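Notebook, utensil sorting, February
Written by Hidayah Jugah. Mawar Kwok please read and add your remarks at the bottom.

Continued from the previous page, where I wrote the part on drawers.

The question for this week is still the same: how should the small utensils be kept in the shared kitchen, so that people find what they need without digging. Mawar thinks one jar is enough. I think one jar is enough only if the long things and the short things do not fight inside it. We agreed to try it on the table first, with the fleece cloth under everything. On the bare table top the forks make a terrible noise and my head cannot take it after lunch.

The Skavley list says 3 groups: forks, spoons, sticks. I kept to this list for the first round, although I do not fully agree with it. Serving spoons and eating spoons are both "spoons" there, and they need different places.
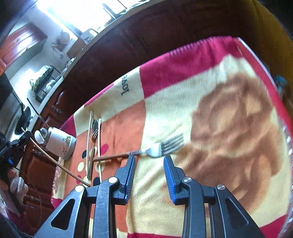 Chopsticks are my biggest trouble. They roll, they slide under other things, and when you lift one you lift also its neighbour. I started to put them lengthwise next to the forks, but this does not hold for long on fleece. The silver fork had a thin brown chopstick lying across its handle end, and the same stick reached into the other utensils beside it, so I could not say any more which group it belonged to. A pale one was lying there too. I will note for the next round: match the chopsticks in pairs before anything else, dark with dark and pale with pale, and tie each pair with a rubber band until it goes in the jar.

Second remark. The orange part of the cloth is good as a working area, the metal shows up well on it. The part with the big animal print is too busy for my eyes and I lose small things there. Mawar says this is only me.

About the jar. Pillai recommends to put the heavy handles in first and I tried to follow, but I am not sure it matters so much. What matters more is the direction. If all the heads lean to one side, you cannot take the one at the back without moving the front ones. So I want to spread them to both sides of the rim and keep the middle for the straight sticks.

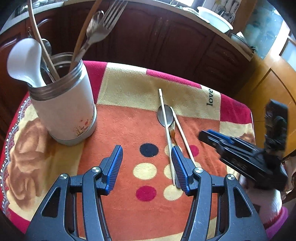 Jar with white spoon leaning left and fork leaning right. Chopsticks, a spoon and a small fork still on the cloth.

To do:
- ask Mawar if the long wooden handles can hang on the wall hook instead
- check the Jarkus drawer insert, if the chopsticks fit inside in full length
- wash the cloth (200 g of powder was too much last time, it came out stiff)

Mawar's remark: drawer insert is in the bottom cupboard, behind the baking trays. I vote for the jar.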